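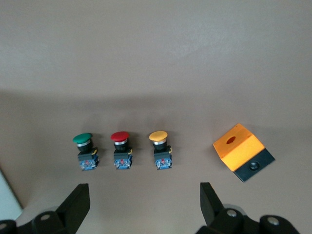
Issue 149, p. 16

Print | E-mail

Making weight on the Trostari scale

By Adeel Memon

2021-11-05

The scale at the Flindon weigh-in is a flat steel platform with a readout on a post, and it reads to a tenth of a pound. Catrin James stepped onto it in September at 125.8 pounds, two tenths under the limit for a non-title flyweight bout. The following night, just before her walkout, the same scale had her at 138.4. She had put back 12.6 pounds, or ten percent of her body weight.

Gains of this size are common in the lighter divisions. The Flindon promotion began recording them this season. Fighters are weighed twice, once for the contract and once on the night, and the second figure goes to the ringside doctor. It carries no penalty. James agreed to let us print hers.

Her cut ran six days. On the first three she drank two gallons of water a day and kept salt low. On day four she dropped to one gallon, on day five to half of that, and after noon on the last day she took only sips. Carbohydrate was held at 50 grams a day through the week. Stored carbohydrate holds water with it, so running the stores down sheds weight before any sweating is done.

The last four pounds came off in a hot bath. Her coach at the Ljungberg gym uses ten-minute soaks followed by ten minutes wrapped in towels, with a weight check after each round. James needed three rounds. A fourth had been planned and was dropped when the readout showed she was under.

"You lose the taste for talking," she said. "I was cold in a hot room, and I had a headache until I ate."

The return leg is more closely managed than the cut. James started with 600 milliliters of an oral rehydration drink, taken over half an hour, then moved to 1000 milliliters an hour for the next two hours. Solid food began with white rice and a little chicken. Fat and fiber stayed low until the evening meal, as both slow the emptying of the stomach. Intravenous fluids are barred under the promotion's rules unless a doctor orders them.

What the scale does not show is where the water went. Blood volume recovers fairly quickly. Fluid inside the muscle and around the brain may take longer, and that second item is the one that worries doctors in a sport with head strikes. A fighter can be back at full weight and still be short of fluid where it matters.

The Rimholm club, which runs amateur cards in the same building, has taken a different route. It weighs its fighters on the morning of the bout and caps the regain at five percent. Entries fell in the first season – mostly at the two lowest weights – and several regulars moved up a class.

James has no plans to move up. She won her September bout by decision and is signed for another at 125 pounds, with the one-pound allowance. Her walking weight is 142, and her coach wants it at 139 before the next cut begins.

Print | E-mail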